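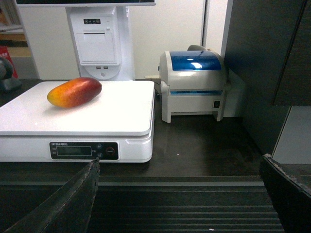

Section 4: Setting up your kitchen inventory in Lillik

Okay, so you've got Lillik installed and you've made your login (if you haven't, go back to Section 3, I'll wait). Now comes the part I like best, which is telling the program what food you have in the house. I've been using Lillik at home since it was a spreadsheet with ambitions, and I wrote this section the way I'd explain it to a friend at my own table, so forgive me if I wander a bit.

Before you start

You'll want your phone or laptop, a pen, some masking tape, and whatever kitchen scale you already own. Any scale that reads in grams or ounces will do. Lillik doesn't connect to scales, so you type the weights in yourself.

Note: Set your units first. Go to Settings, then Household, then Units. If you switch later on, Lillik converts your old entries and rounds them, and you end up with things like 453.6 grams of butter. It drives me nuts.

4.1 Make your storage spots

1. Open the Places tab and tap New Place.
2. Give it a name you'd really say out loud. Mine are Fridge, Freezer, Tall Cupboard and Basement Shelf.
3. Pick Cold, Frozen or Room. This sets the default reminder dates, so don't skip it.
4. Tap Save, then do the next one.

You can have up to 20 places on the free plan. I can't imagine needing them all, but a lady on the Clustatlow message board has one for each basket in her pantry, and she swears by it!

4.2 Add your first items

Start with one shelf. Please, just one. The first time I did this I pulled everything out of every cupboard on a rainy afternoon in April and we had sandwiches for dinner standing up.

1. Tap the plus sign at the bottom of the screen.
2. Start typing the food. The built-in list has 3,328 entries, so most plain groceries pop up after a few letters. Tap the one you want.
3. If it isn't there, tap Make My Own and type a name. (Sugawara, our old list supplier, was thin on spices, and some of those gaps are still with us. Sorry about the sumac.)
4. Choose how you want to track it: Each, Weight or Full/Half/Low.
5. Enter the amount and pick a place.
6. Tap Done.

My two cents on step 4: use Each for eggs, cans and onions. Use Weight for meat, cheese and any fruit you buy for a recipe, like mangoes for chutney, where the size can be all over the map. Everything else gets Full/Half/Low at my house, and I have never once regretted not knowing the exact weight of my oatmeal.

4.3 Weighing things in containers

This trips people up, so take it slow.

1. Put the empty container on the scale and press the zero button (it may say Tare).
2. Wait for the reading to settle at zero.
3. Add the food.
4. Type the number into the Amount box.

If the food is already in the jar and you don't feel like emptying it, weigh the whole thing, then tap Subtract Container and choose from your saved containers. To save one, go to Settings, then Containers, and enter its empty weight. I write the empty weight on a strip of masking tape on the bottom of each jar too.

Caution: Lillik will let you subtract a container that's heavier than the total. You'll get a negative amount, and your shopping list will start begging you for flour. If you see a minus sign, tap the item and hold for 5 seconds to clear it.

4.4 Turn on reminders

1. Open Settings and tap Reminders.
2. Choose a time of day. I use 4 p.m., right when I start wondering about supper.
3. Check the boxes for the places you want to hear about.

Caution: The reminder dates are there to jog your memory. They can't tell you whether food is safe to eat. Go by the package date and proper storage advice, and when you're in doubt, throw it out.

4.5 Sharing with the rest of the house

Tap Household, then Invite, and send the link. Everybody sees the same list, and changes show up once their phone is back online. If you were using Drivia for shopping lists, you can bring those over from this same screen with Import. Only the item names come across, so you'll have to put the amounts in again. I did mine over coffee and it really wasn't so bad.

Note: Anyone you invite can delete things. If you've got little kids with tablets, set them to View Only before you send the link, and go check your Places tab if you've already sent it.

Your inventory is ready to use now. Meal plans are in Section 5.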